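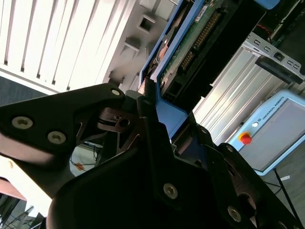
From: Griet Dijkstra
To: the home storage list
Date: 2022-09-22
Subject: Re: blue caddies, keep or toss?

Kazimiera Walczak wrote:
> I'm finally clearing out the old Skirka box and I've got a stack of
> drives still sitting in their blue plastic caddies. Do you all pull
> the drives out before you store them, or leave them in? And do the
> caddies fit anything else? I hate throwing them away.

Oh, leave them in! I pulled all mine in July when I emptied the Lengyel, felt very tidy for one evening, and then spent the next one putting 4 of them back because I needed the old mail archive (should've checked first, I know). The caddy gives you something to hold besides the circuit board, and with the gold contacts out in the open like that I'd much sooner have my fingers on the plastic.

As for fitting anything else, mine go in the Skirka and that's it. I tried one in the Lengyel and it got halfway and sulked. If you do end up with empties I'll happily take 2 off your hands, mine have cracked latches.

One more thing, write down which slot each drive came out of before you stack them up! I use a strip of painter's tape on the caddy and leave the white sticker alone, the print on those can be faint enough already. My tape just says the box and the slot, so "Skirka 3" or whatever, and the rest goes in a notebook.

Are you wiping them or keeping the data? If you're wiping, do it while the old box still boots.

Griet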